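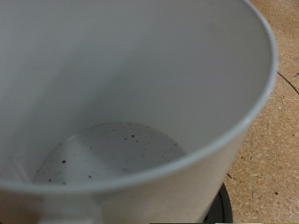
Yu-ting Lau
Staff writer, food service and packaging

Totden will require cafes and takeout counters to accept clean cups brought in by customers starting in April, under a revision to the city's food service code adopted without amendment. The rule covers hot and cold drinks prepared to order. Bottled and canned drinks are exempt, as are vending machines.

Under the current code, each business decides whether to fill a customer's cup. The revised text removes that choice for any counter that sells drinks to go, with two exceptions. Staff may refuse a cup that is visibly dirty, cracked or chipped, and they may refuse one that does not fit under the dispensing equipment. A refusal on either ground must be explained to the customer at the counter. No written record is needed.

The code sets out two permitted methods of filling. In the first, the drink is made in a house pitcher and poured into the customer's cup without contact between the two. In the second, the cup is placed on a washable tray, moved to the machine on the tray, and returned the same way. Trays must be washed and sanitized on the same schedule as other food contact surfaces, which in Totden means at least every four hours during continuous use.

Portion size drew most of the comments during the review period. A customer's cup rarely has a fill line, and the capacity of a tapered cup is hard to judge from the top. The final text requires businesses to measure the drink in a marked vessel before pouring, or to use a machine with a preset volume. Prices must be tied to the volume served and not to the size of the cup.

"A cup that narrows toward the base holds a good deal less than a straight one with the same rim," said Heather Moncrieff, who drafted the measuring section for the city's licensing office. "If the price goes by volume, the shape stops mattering."

The city received 462 written comments. Moncrieff said the largest group came from small counters with a single sink, where owners were concerned about space for an extra set of trays. The final version allows those businesses to use the pitcher method only and waives the tray requirement for them.

Businesses may offer a discount to customers who bring a cup but are not required to. An earlier draft set a minimum discount of 13 cents, and that clause was removed before adoption. Counters that already charge separately for a disposable cup must show the charge as its own line on the receipt.

Ragab, which runs eight coffee counters in the city, has used the pitcher method at its Elo Street location since last fall. The company said service times at that counter rose during the first weeks and then returned to their earlier level after a second pitcher was added at each machine. It plans to use the same setup at its other locations before the rule takes effect.

Vollano, a supplier of disposable cups and lids to local restaurants, had asked for a longer transition. The city kept the original start date but will allow existing stock to be used without limit.

Inspectors will check for compliance during routine visits. A first violation brings a written notice, and a repeat violation within the same license year carries a fine of up to $2000. The licensing office will post the full text and a one-page counter guide on its website, with printed copies available at the permit desk.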